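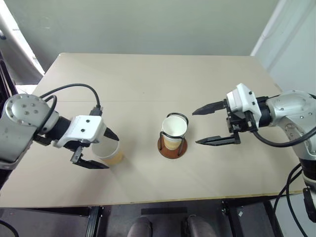

Posted 2021-06-10 by the Tandley workshop page | Filed under: Bench tips, recording

Tips for teaching a robot to put cups away (and what I'd ignore)

I came to this with low expectations, and they've mostly been met. The pitch is that you drive two arms through a chore enough times, feed the recordings to a learning system, and the system picks up the chore. Maybe. What I can vouch for is the recording end, where most of the grief comes from ordinary bench habits that anyone who has run a drill press would recognize. So these are workshop tips. If you want to hear about the future of work, the Varnberg newsletter has plenty.

The chore is paper cups and a wire holder. Put a cup in the holder, put a second one inside the first, and that's the job.

Pick a dull object and stay with it

Paper cups are cheap and they don't chip, but they're light, and a gripper finger that would politely nudge a mug will shove a paper cup clear across the table. Buy one kind. We switched sleeves partway through a batch last October and I still can't tell you whether it helped the model generalize or just made a mess of the batch. People will tell you variety is always good. Ask them how many recordings they threw out.

Choose the holder for its base. Ours is a Fondivska, a round reddish-brown base with bent black wire above it. Wire is awkward. It's thin, it's shiny, and there's a front loop that catches a cup on the way down if you come in low. Come in high and drop straight.

Leave the crooked ones in

Stacked cups lean. The temptation is to straighten the stack by hand and record again so the example looks tidy. Don't. If every stack in your data stands up straight, the first one that doesn't will be news to the arm. Keep the leaners, and mark them in the log so that whoever trains on it can pull them out if they disagree with me. 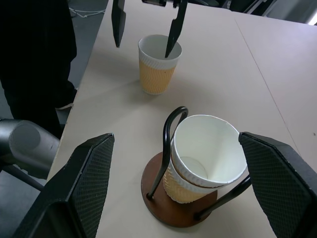

Two cups in the holder, leaning right, and a third still standing across the table.

How many is enough

We recorded 1,938 runs and kept 290 for one careful pass by hand, watching each from start to finish. That pass taught me more than the other runs put together. I'd sooner have 200 recordings I've watched than a hard drive full of ones I haven't, and I've yet to see a chart that talks me out of it. The Kütt software will flag the odd ones for you, supposedly. It flagged a lot of perfectly good runs and sailed right past a holder placed upside down. Use it as a second opinion.

Work in batches of 10, then stop. Stand up and have a coffee. Your hands get lazy on the controls well before you notice, and a lazy approach gets recorded just as faithfully as a good one.

Setting the table

Use a matte top. A glossy one throws reflections up into the wrist cameras and you'll spend an evening wondering what the pale blob is.

Wipe it down between batches. Sleeves can shed a bit of fibre, and specks are surprisingly noticeable at wrist height.

Move the holder every run. A hand's width is plenty. I was told to tape out a grid for this and I did, and then the tape was in every recording, so I peeled it off and went by eye.

If your table is made of two panels, check the seam with a fingernail. A ridge will catch the bottom of a sliding cup. A faint line you can't feel is fine, although I do wonder if the model is quietly using ours as a ruler. I've asked. I got a shrug.

Check what the wrist can see

Before each batch, open the fingers and look through the wrist camera at the thing you plan to grab. It takes no time. The fingers themselves block more than you'd think, and an operator working from a wider view won't realize that the wrist camera has lost half the target. 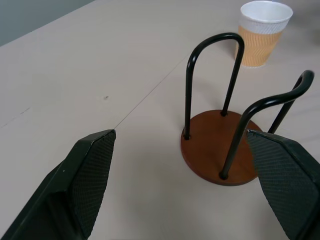 Holder on the table, its base partly behind the right finger. Cup farther back.

If a finger covers the part you care about, back the arm off or shift the holder toward the middle of the gap. I don't buy the line that the other cameras will make up for it. They might, but you won't find out until after training, and then it's your weekend.

Cables

Leave slack at the wrist, enough for a full turn. Too much and the loop swings into the cups, too little and you feel it tug at the end of a reach. Run both arms out to full stretch once by hand before you record anything, and watch the connectors while you do it.

Does any of it work?

Ask me after the next training run. The one before put cups in the holder often enough to impress visitors, and missed often enough that I'd still rather tidy up myself.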